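Category: Home & Family > Paint, Walls and Small Repairs

Touching up before moving out, or leave it alone?

yaneth_mosquera
Hello everybody, first time posting after a long time reading. We're leaving our apartment in June after six years and I have been going back and forth on the walls. They're in decent shape, just the little marks you get from living somewhere. My sister says leave them be. My husband wants to repaint the whole place, and he has already come home with a roller and more masking tape than we could use in a lifetime! The deposit is 1,663 dollars, so I'd like to do this right. The paint is some kind of flat white and I don't have the old can.

fpacheco
Welcome, Yaneth! I painted apartments for a good part of my life, and my advice is to put the roller down - at least until you've tried a damp sponge and a drop of dish soap. Flat paint doesn't love being scrubbed, so go easy, let it dry overnight, and look again in the morning with the lamps off.

Saron K
I'm going to disagree with Fredy a little, with affection. Sponging flat paint left me with shiny patches in my last place, and those looked worse than the marks ever did. I'd go straight to matching the color. Take a chip the size of a quarter from inside a closet, and the paint counter can scan it.

fpacheco
Fair enough, Saron, if you rub hard you'll polish it. I should have said dab. And a scanned match can still look different next to paint that's been up for years, so test it low down behind a door first.

yaneth_mosquera
Thank you both, this is so kind.

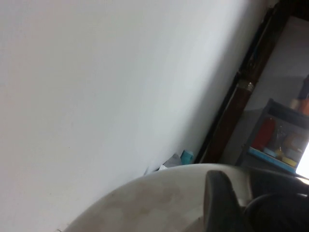
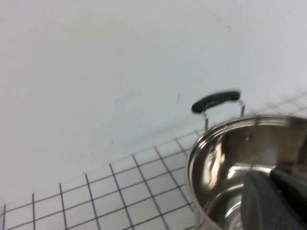
My husband has agreed to hold off on the roller until the weekend, so I have a little time to experiment. Would you treat the kitchen differently from the other rooms? We fry a lot of plantains.

Duván G.
Kitchen, yes, always. Grease will come right through new paint, so wash first and rinse twice. But I'm with your sister on the rest. I managed a building on Ostow Street for years, and I never held back a dime over small scuffs after a long lease. What I did charge for was bad touch-ups! One fellow dotted his whole hallway in the wrong white and it cost us 800 dollars to put right.

Saron K
Not every landlord is you, Duván. Mine at Betancur Court wanted everything perfect. Yaneth, read your lease and then ask them in writing what they expect.

fpacheco
On that we all agree. Write to them before you open a can.

yaneth_mosquera
Email sent! I'll come back and tell you what they say. The sponge is standing by, and so is my sister.

Reader comments

Fidelina Ñ.: I'm so glad I found this before I started on my mother's dining room. I will be dabbing.

asard_tenant: Wish I'd asked first. Lost 100 dollars over a patch I painted myself.

Related threads
Filling nail holes without sanding
Flat, eggshell or satin for a rental?
How long does leftover paint keep?
Getting cooking grease off cabinets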